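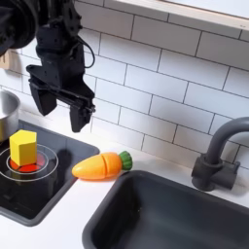 Notebook entry, play kitchen corner
March 1, 2018
Entered by: Cinzia Parisi
Copied to: Brenda Olivares, Taras Melnychuk

Purpose of the session. The toy kitchen is to be reviewed before it goes to the Hirlow children's centre in April. The work for this entry was confined to the counter, the stovetop and the tiled wall behind them. Shelving and the lower doors will be written up separately by Taras.

Counter. The white surface was wiped with warm water and a small amount of dish soap, then dried with a cotton cloth. Please do not use the Negri spray on it. The spray left a dull patch on the sample offcut, and the patch did not come out with rinsing. The joint where the stovetop meets the counter was cleaned with a soft toothbrush. Crumbs of modelling dough collect there, and the centre should be told so in the care sheet.

Stovetop. The black panel sits level and does not rock when pressed at the corners. The two white rings around the red disk are printed and have no raised edge, so they should be treated as a wearing part. A damp cloth is sufficient. The red of the disk is strong in colour and reads as "hot" from across the room, and Brenda has asked whether this is suitable for the youngest group. My view is that it is. Children at the last visit understood at once that the red part was where the cooking happened, and several of them blew on their fingers after touching it. Her objection is recorded here and remains open.

Loose pieces. The yellow hexagonal block was tried on the burner as a stand-in for food. It stands upright without trouble and covers most of the red disk. The bright yellow is easy to find against the black, and the centre's staff had asked for colours that stand out. Assunta Fiore called it a cheese, Taras called it a pineapple, and no name has been entered in the parts list. I would prefer to leave it as "yellow block" and let the children decide. The edges were checked by hand for roughness and none was found.

The silver pot is to stay with the set. The Illudia catalogue offers a smaller one with a lid, but the lid is sold apart and the handle is on the short side. No order has been placed.

Wall. The white tiles were washed from the top down and the grey grout lines were gone over with the same toothbrush. The glossy finish shows fingermarks at child height and will need a wipe at the end of each day. I noted no loose tiles. The ledge above was dusted and should be kept clear, as anything put there ends up in the play area sooner or later.

Costs to date. Spending on the kitchen stands at $1,157, which includes the tile work and the delivery from Pimberg. A further $287 is set aside for loose pieces and has not been touched. Viola Ruggiero has the receipts and asks that all new ones be initialled before they are handed in.

Correction to the previous entry. I wrote that the counter had been approved in its present colour. It has been approved subject to a second look under the centre's own lighting, where white may prove too bright beside the window. The grey sample should be kept until that visit is over.

To do
Write the care sheet for the counter and stovetop (Cinzia)
Ask the centre whether food pieces should be wood only (Brenda)
Confirm the floor space with Hirlow and send them the outside measurements (Taras)
Find the missing bag of spare screws, last seen on the bench by the sink
Return the Negri sample bottle to Assunta

The next entry will cover the shelving and the doors.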